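Re: [liste-orville] cotisation et commande groupée

Bonjour à tous,

je réponds vite, entre deux coups de fil. Pas eu le temps de tout relire, pardon si ça part dans tous les sens.
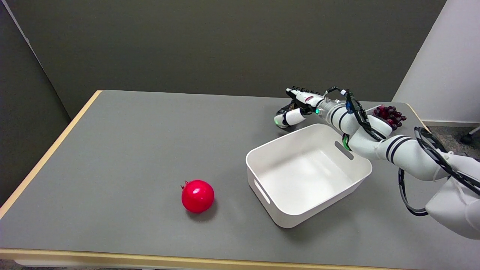
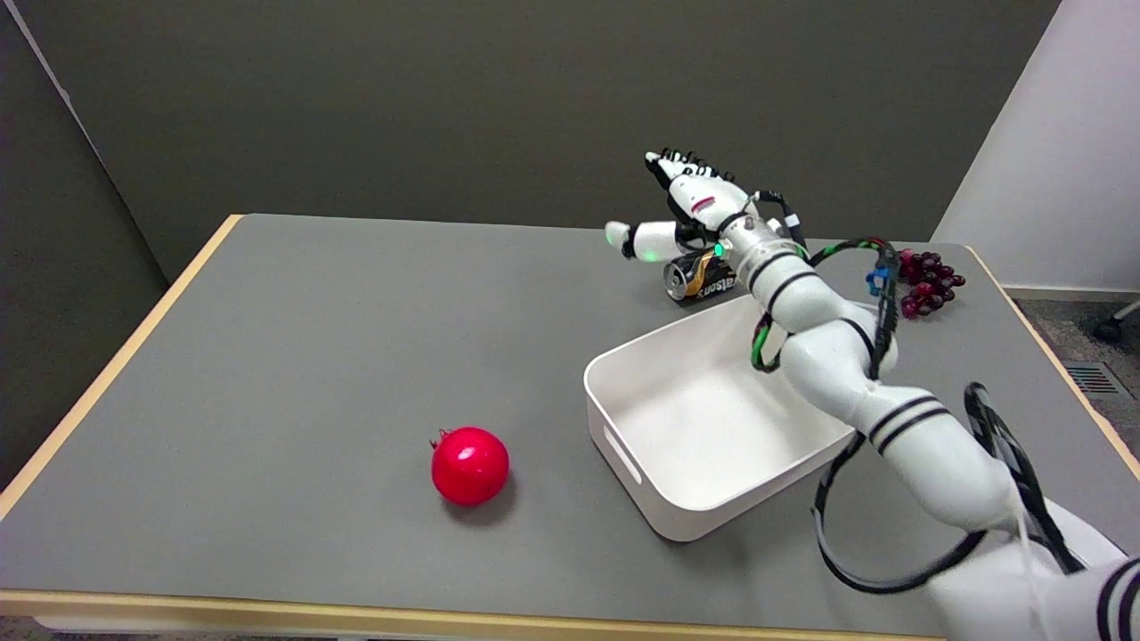
Plateau gris dans les deux cas.

Gunnel Solberg a écrit, le 24 avril 2020 :
> Est-ce qu'on maintient la commande de graines chez Tomoana ?
> Le minimum est passé à 30 sachets et je n'ai que 22 demandes.
> Et pour le terreau, toujours Dandness ou on change ?

Pour les graines – oui, on maintient. J'en prends 2 de plus (haricots nains, et la courge si il en reste). Les autres, réveillez vous, après c'est trop tard pour les semis. Les tomates de l'an dernier chez eux : très bien levé, sauf la jaune, rien du tout.

Terreau : Dandness d'accord mais pas le sac de 70 litres, impossible à porter jusqu'au fond des jardins. Getell livre à la grille, à voir. Quelqu'un a leur tarif ?

Les parcelles côté chemin, on en reparle en juillet. Pareil pour le récupérateur d'eau, le robinet fuit encore, j'ai mis un seau dessous. Merci de le vider au passage, sur les poireaux de préference.

Ah et la clé du cabanon – toujours sous le pot cassé.

À bientôt

3 réponses · 0 partage
Dernière mise à jour : hier soir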